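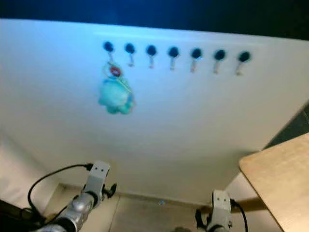 열쇠는 왼쪽 끝에 건다
글 | 월간 살림곁 생활팀 객원 필자
7월호 · 집 안의 작은 자리

나는 집을 나서기 직전에 꼭 한 번 다시 들어오는 사람이다. 신발까지 다 신었는데 열쇠가 없어서. 그러면 한쪽 신발만 벗고 깨금발로 부엌까지 뛰어가서 식탁 위를 훑고, 없으면 어제 입은 외투 주머니를 뒤지고, 거기도 없으면 그때부터는 좀 창피한 곳들을 열어 보기 시작한다. 냉장고에서 나온 적도 있다. 두부랑 같이 장바구니에 담아 왔다가 두부랑 같이 넣은 것이다. 열쇠가 아주 차가웠던 기억이 난다.

디지털 도어록 쓰면 되잖아, 하는 분들이 계실 텐데 현관은 나도 번호를 누르고 들어간다. 그래도 열쇠는 남는다. 자전거 자물쇠, 우편함, 옥상 창고, 그리고 작년부터 나가는 바르노 공방의 사물함. (Barno라고 쓰고 다들 바르노라고 읽는다. 간판에는 한글이 없어서 처음 온 사람은 바노라고도 하고 발노라고도 한다.) 열쇠 하나하나는 별것 아닌데 잃어버리면 하루가 통째로 날아간다. 공방 사물함 열쇠를 잃어버렸을 때는 안에 든 도시락이 제일 걱정이었다.

그래서 벽에 걸기로 했다. 결심은 거창했지만 한 일은 단순하다. 하얀 판에 동그랗고 어두운색 손잡이가 한 줄로 달려 있고, 손잡이 밑마다 조그만 고리가 하나씩 나와 있는 걸이. 고리는 일곱 개다. 지금은 맨 왼쪽에만 뭐가 걸려 있다. 노르스름한 줄에 빨간 작은 링이 달렸고 그 밑으로 청록색 봉제 인형이 대롱거리는 열쇠고리인데, 이 인형의 정체를 두고는 의견이 갈린다. 나는 거북이파다. 공방 사람들은 하마라느니 그냥 구름이라느니 하는데, 옆으로 삐죽삐죽 나온 게 다리가 아니면 뭐란 말인가!

처음에는 나도 일곱 자리를 다 채우려고 했다. 고리가 있으면 채우고 싶어지는 게 사람 마음이라, 첫날 저녁에 바로 자전거 열쇠, 창고 열쇠, 장바구니, 줄자, 마스크 끈, 심지어 병따개까지 걸었다. 꽉 찬 벽을 보면서 무척 뿌듯했다. 나흘 갔다. 닷새째 아침에 나는 다시 한쪽 신발만 신은 채로 현관에 서서 장바구니를 들추고 있었다. 열쇠가 장바구니 뒤에 있었기 때문에. 벽에 걸어 놓고도 못 찾는 건 식탁에서 못 찾는 것보다 더 억울하다.

그다음에 한 일은 전부 떼어 낸 것이다. 그리고 매일 들고 나가는 것 하나만 제자리에 걸었다. 왼쪽 끝을 고른 이유는 없고, 손이 그리로 갔다. 들어오면서 거는 손과 나가면서 집는 손이 같은 자리로 가는지 며칠 지켜봤더니 늘 그쪽이었다. 혹시 걸이를 새로 다실 분이라면 자리부터 정하지 말고 일주일쯤 아무 데나 걸면서 본인 손을 구경해 보시길 권한다. 꽤 재미있다. 가운데에 거는 사람도 있고, 매번 다른 데 거는 사람도 있다. 매번 다른 데 거는 분께는 죄송하지만 드릴 말씀이 없다.

빈 고리가 여섯 개나 되는데 아깝지 않냐는 말을 꽤 들었다. 솔직히 조금 아깝다. 그런데 빈 고리는 손님이 오면 갑자기 바빠진다. 친구가 자동차 열쇠를 걸고, 동생이 모자를 걸고, 누구는 비에 젖은 접이식 우산을 걸어서 바닥에 물웅덩이를 만든다. 손님들이 돌아가면 다시 텅 빈다. 나는 그 시간이 좀 좋다. 누가 뭘 두고 갔는지도 금방 알 수 있고, 들고 뛰어나가면 엘리베이터 앞에서 잡힌다.

걸이를 찾아다닌 이야기도 해야겠다. 졸토프(Zoltow) 생활용품 시장 이층에 걸이만 모아 놓은 골목이 있다. 처음 갔을 때 나는 십 분이면 될 줄 알았는데, 점심을 먹고 다시 들어가서 문 닫을 때까지 있었다. 상점 통합 안내판에 적힌 걸이와 고리의 품목 수가 2,704개였다. 이천칠백네 개! 나사로 박는 것, 붙이는 것, 문 위에 끼우는 것, 접히는 것, 고양이 꼬리 모양, 코끼리 코 모양, 사람 손 모양(밤에 보면 무섭다). 그중에 내가 들었다 놓은 게 절반은 되는 기분이었는데 집에 와서 사진첩을 보니 열일곱 장 찍었더라. 기분이란 게 그렇다.

거기서 배운 것 몇 가지. 우선 고리 끝의 모양을 봐야 한다. 가게에서는 다들 고리의 색이나 손잡이 모양만 보는데, 집에 와서 날마다 부딪히는 건 끝부분이다. 끝이 너무 곧으면 문을 쾅 닫을 때 열쇠가 미끄러져 떨어지고, 너무 깊게 말려 있으면 줄이 얇은 열쇠고리는 빼낼 때마다 한 번씩 걸린다. 바쁜 아침에 한 번씩 걸린다는 게 얼마나 화나는 일인지 겪어 보신 분은 아실 거다. 그러니 가게에 갈 때 본인 열쇠고리를 꼭 가져가서 걸었다 뺐다 해 보시라. 주인이 쳐다보면 그냥 웃으면 된다. 나는 많이 웃었다.

높이도 중요하다. 설명서에는 대개 눈높이라고 적혀 있는데 눈높이에 인형 달린 열쇠고리를 걸어 두면 아침마다 인형과 눈이 마주친다. 처음엔 귀엽고 나중엔 부담스럽다. 나는 어깨보다 조금 아래로 내렸다. 팔을 들지 않고 팔꿈치만 굽히면 닿는 자리라 짐을 들고 있어도 걸 수 있다. 아이가 있는 집이면 더 내려야 할 테고, 뭐든 물어뜯는 강아지가 있는 집이면 다시 올려야 할 테고. 둘 다 있는 집은 어떻게 하시는지 진심으로 궁금하다. 편집부로 엽서 좀 보내 주시면 좋겠다.

그리고 바탕. 나는 처음에 벽지 위에 바로 고리를 달았던 사람이라 이 부분에서는 목소리가 커진다. 열쇠는 생각보다 많이 흔들린다. 걸 때 한 번, 뺄 때 한 번, 옆을 지나가다 가방으로 칠 때 또 한 번. 그렇게 한 계절을 지내면 벽지에 반원 모양으로 긁힌 자국이 생긴다. 누가 컴퍼스로 그려 놓은 것 같다. 판이 있으면 긁혀도 판이 긁히고, 하얗고 매끈한 판은 때가 타면 바로 보이니까 오히려 자주 닦게 된다. 나는 안경 닦는 천으로 닦는다. 좋은 방법이라서 그런 건 아니고 현관에 늘 그게 굴러다녀서.

어두운색 손잡이에 대해서는 할 말이 반반이다. 하얀 바탕에 까만 동그라미가 한 줄로 있으면 불을 다 켜지 않은 새벽에도 자리가 보인다. 이건 정말 좋다. 대신 먼지도 보인다. 위쪽 둥근 면에 뽀얗게 앉는데, 낮에는 모르다가 해가 비스듬히 드는 오후 네 시가 되면 갑자기 일 년 치가 다 보인다. 그러면 또 안경 천이 출동한다.

이쯤에서 열쇠고리 인형 이야기를 안 할 수 없다. 나는 원래 열쇠에 뭘 다는 걸 싫어했다. 주머니가 불룩해지고, 가방 안에서 엉키고, 회의 때 책상에 올려놓으면 다들 한마디씩 하니까. 그런데 열쇠를 자꾸 잃어버리는 사람에게는 이만한 게 없다. 쇠붙이는 작고 납작해서 종이 밑에도 들어가고 방석 틈에도 들어가는데, 인형은 어딜 가도 삐져나온다. 색도 한몫한다. 우리 집에 청록색 물건이 그거 하나라서 눈이 저절로 가서 붙는다. 혹시 새로 고르신다면 집에 없는 색으로 하시라. 집이 온통 베이지인데 베이지 곰돌이를 달면 그건 위장이다.

크기는 손안에 쏙 들어오는 정도가 좋았다. 더 큰 것도 달아 봤는데(아보카도였다) 가방에 넣으면 도시락이 안 들어갔다. 나한테는 도시락이 더 중요하다. 빨래는 링에서 빼서 미지근한 물에 조물조물 하고 수건으로 꾹 눌러 그늘에 둔다. 세탁기에 한 번 돌렸다가 속이 한쪽으로 몰려서 이틀 동안 손으로 주물러 편 적이 있다. 그동안 열쇠는 맨몸으로 다녔고 예상대로 하루 만에 소파 밑으로 들어갔다.

카나우 거리에 열쇠고리만 파는 작은 가게가 있다는 얘기를 듣고 지난 봄에 가 봤다. Canau라고 적힌 정류장에서 내려 언덕을 조금 올라가면 된다. 창가에 인형이 빽빽하게 매달려 있어서 가게 안이 어두울 정도인데, 계산대 옆에 손으로 쓴 숫자판이 있었다. 가게 문을 연 뒤로 수선해 준 열쇠고리의 수라고 했다. 내가 간 날은 1,467이었다. 줄이 끊어진 것, 눈이 떨어진 것, 솜이 빠진 것. 새것을 파는 가게인데 고친 것을 세고 있는 게 마음에 들어서, 살 생각도 없던 줄을 하나 사 들고 나왔다.

줄은 소모품이라고 생각하는 편이 속 편하다. 쇠사슬은 튼튼하지만 걸 때마다 짤그랑거려서 밤늦게 들어오는 날에는 온 집 안에 귀가 신고를 하게 된다. 가죽은 멋있는데 물에 약하고, 끈은 조용하고 값이 싸지만 닳는다. 닳으면 바꾸면 된다. 고리에 걸리는 안쪽부터 보풀이 일어나니까 거기만 가끔 들여다보면 된다.

바꾸기 전과 바꾼 후를 비교해 보고 싶어서 수첩에 표시를 해 봤다. 열쇠 때문에 집에 다시 들어온 날마다 동그라미 하나. 걸이를 달기 전 두 달 동안 동그라미가 39개였다. 서른아홉이라니, 적으면서도 내가 좀 무서웠다. 단 뒤의 두 달은 17개. 이 숫자를 공방에서 자랑했더니 다들 조용해졌다. 열일곱도 많은 거냐고 물었더니 많은 거라고 한다. 하지만 그중 여럿은 걸이가 꽉 차 있던 초반에 몰려 있고, 인형을 빨았던 날도 들어 있다. 참작이 필요하다.

남은 고리를 어떻게 쓸지는 아직 생각 중이다. 오른쪽 끝에는 겨울이 되면 장갑을 걸어 볼까 싶다. 왼쪽 옆 자리는 계속 비워 둘 생각이다. 인형이 통통해서 바로 옆에 뭘 걸면 둘이 자꾸 밀치더라. 우편함 열쇠는 지금 신발장 위 접시에 있는데, 접시에는 동전도 있고 영수증도 있고 단추도 있어서 조만간 저쪽도 손을 봐야 한다. 압델 라만(Abdel Rahman) 상점에서 산 파란 접시라 치우기는 싫고, 내용물만 어떻게 해 볼 참이다.

아, 줄자는 아직도 못 찾았다. 걸이에서 떼어 낸 날 분명히 어디에 잘 두었는데. 장갑용 고리를 얼마나 띄워야 할지 재야 해서, 오늘 저녁에는 냉장고부터 열어 보려고 한다.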